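**Can a machine do the laundry yet?**

Part of it, some of the time. That's the short answer for members who have written in since the February issue, when we ran the piece on self-checkout carts and several of you wanted to know why we weren't covering the home.

Laundry is a good place to look because half the job was automated long ago. The washer fills, heats, spins and drains without anyone standing over it. What's left is the handling. Someone sorts the load, puts it in, takes it out, hangs or dries it, folds it and carries it to the right drawer. Every one of those steps involves cloth, and cloth is hard for machines. A box has the same shape every time you pick it up. A pair of pants doesn't.

Ludger Sperling writes our home equipment column and spent years servicing commercial washers before that. He thinks unloading is the step to watch. "Loading is forgiving," he says. "You can stuff it in badly and it still gets washed. Coming out, everything is wrapped around everything else, and you have to find an end to pull on."

The work he means is a front-loader, a basket on the floor, and a humanoid robot moving cloth between them with two hands. 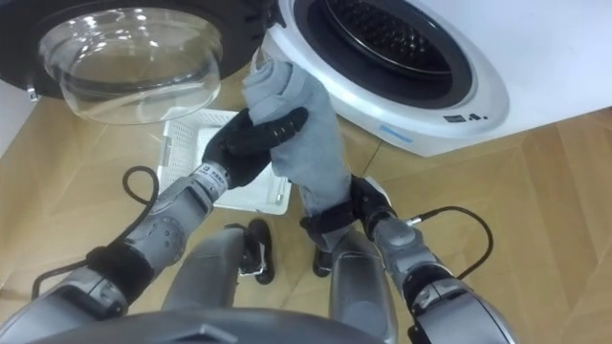
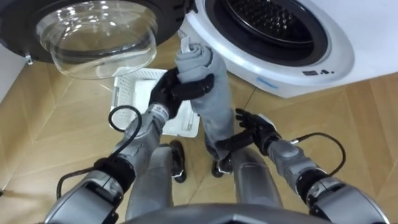 Gray fabric, a white mesh basket, and the washer door open beside them.
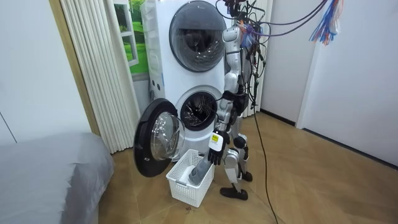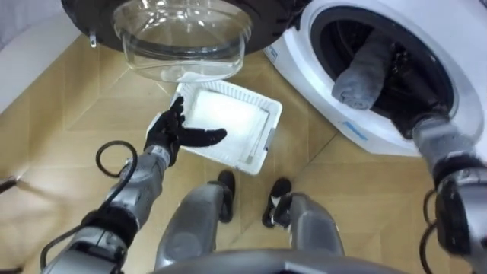

Sperling's advice is to ignore speed for now and ask three other things. Does it get the last sock? Small items stick to the drum wall or hide in the fold of the rubber seal, and a person finds them by feel. Does it notice when it has grabbed two things at once? And what does it do when a sleeve catches on the door? A person eases off and tries again from another angle. A machine that keeps pulling can ruin a shirt or a hinge.

He would also like to see more tests with mixed loads. A basket of matching towels tells you very little about a family's wash, with its bras, fitted sheets and one wet sneaker.

Shop floors are further along, mostly where the cloth has been kept out of the way. Skundex, the linen service that handles two of our member hotels, has had automatic sheet feeders and folders for years. A worker still clips the corners at the front of the line. The company counted 2,673 pieces through one folder on a single Friday, and a worker had to step in only for the ones that went in crooked. The sorting table next to it is all hands. Prosell, which packs small hardware, tells us much the same thing: the machines do the boxes, and people do anything that comes in a bag.

As for buying one for the house, our view is to wait. If you want less laundry work this year, a raised pedestal under a front-loader saves more backs than anything else we have tried, and a basket on a stand at drum height is nearly as good. Sperling has used his for three years. He recommends wiping the door seal after each load and leaving the door open a little so it dries out.

Next issue he takes up dishes, including why plates are easier than plastic tubs. If you run a laundry or a kitchen and have tried any automatic handling equipment, good or bad, send us a note by the end of the month. Tell us what it handles, how often someone has to step in, and whether you would buy it again.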